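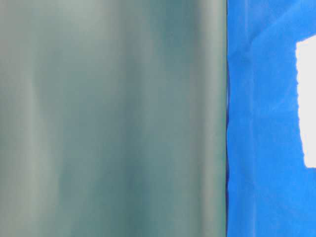 Sage and seafoam, with a little slate in the shadows.

The Long Way Home to Soft Color

After years of white walls and black faucets, people are falling for the faded greens and buttery yellows their grandmothers lived with. Our writer drove out to Skondatberg to see where some of them never left.

My grandmother's kitchen was a green I have never managed to match, and believe me, I have tried. I have carried paint chips in my coat pocket through an entire winter. I have held them up against old photographs, against the inside of a mint tin, against a particular stretch of the river behind my house that only looks right just before supper. She called it "the green," as though there were only one, and when I asked her once where it came from she said it came with the house.

I thought about that kitchen most of the way to Skondatberg, which is nearly 147 miles from where I live and feels farther, because the last part is all switchbacks and slow trucks. I went in August, when the hills have gone pale and dusty and every porch has somebody sitting on it. What I wanted to see were the houses. The town is known (to the extent that it's known at all) for painting everything in colors that look as if they've been through the wash a few hundred times.

It's lovelier than I expected, and odder too. The post office is the color of weak tea with milk. The bank is lavender, but so faint a lavender that I walked past it on my first morning and would have sworn it was gray, and then came back at four in the afternoon and there it was, purple as you please. My innkeeper told me that visitors argue about the bank all the time, sometimes loudly, and that the people who work inside have given up on settling it.

Where the pale came from

The story I heard most often is that the town was too far from anywhere to get good paint. A wagonload of pigment had to last, so painters stretched it with chalk and skim milk, and folks got used to the results. A woman at the hardware store told me a different version, in which the early paint was perfectly bright and the sun up there simply took it away, and everyone was too thrifty to do it over. I like both stories and I have decided to believe them on alternate days.

The hardware store still mixes its own line, called Standum, after the creek. There are 17 colors. There have been 17 colors for as long as anybody at the counter can remember, and if you'd like an eighteenth you are welcome to mix it yourself at home. The chart hangs by the register, curling at the corners, and the names are wonderfully plain: Porch, Second Porch, Oatmeal, Pond, Old Pond. I stood there so long that I was offered a chair.

I bought a quart of Old Pond, naturally. It isn't my grandmother's green. It's a cousin of it, though, and it has the same family trick of looking blue when you've just been outside and gray when you've just woken up.

What soft color does to a room

Designers have been talking about this sort of palette for a while now, and plenty of the talk is about calm. I'm sure there's something to that. But when I asked people in Skondatberg what they liked about their walls, calm hardly came up. They talked about company. A retired schoolteacher who let me poke around her front room said that a strong color wants you to look at it, and a soft one lets you look at your guests. Her room was a yellow so quiet that I only noticed it reflected in the saucers.

They also talked about forgiveness, mostly on the subject of children and dogs. A chalky, cloudy wall hides a handprint. It takes a patch without sulking. One couple had touched up their hallway with 2 different cans from 2 different years, and showed me the join with real pride, and I had to put on my glasses to find it.

And they talked about cloth, a great deal more than I'd bargained for! Half the town seems to knit or braid or twist something, and the yarn follows the walls. Cream and straw, straw and moss, moss and rain. At Ukano, the little wool shop up the hill, the skeins are shelved by how tired they look, from Wide Awake at the top to Nearly Asleep at the bottom, and the bottom shelf is always the one that needs filling. I came away with more than I had room for in my bag, plus a pattern for a bathmat that I will never, ever finish.

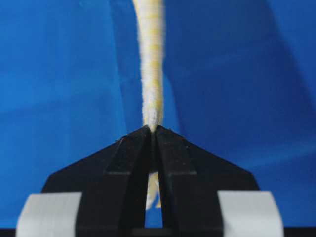
Trying it at home

If you'd like to bring a bit of this into your own place, start smaller than you want to. Paint the inside of a cupboard. Live with it for a few weeks and see whether you find yourself opening the door for no reason.

Look at your color early and late. Soft shades change more over a day than strong ones do, and the one you loved at noon may turn to putty by lamplight. Tape a big piece of painted card to the wall and move it along as the sun goes around. My neighbors think I've lost my mind, but it works.

Put two pale colors side by side before you reach for white. White trim can make a gentle wall look dirty, poor thing, while cream or the lightest straw will bring it right up. The folks at Swai, the bakery across from the lavender bank, have pale pink walls with butter-colored window frames, and I'd have stayed there all week for the frames alone (the cardamom buns didn't hurt).

As for me, I've done the pantry in Old Pond and I'm eyeing the back stairs. The river chip is still in my coat.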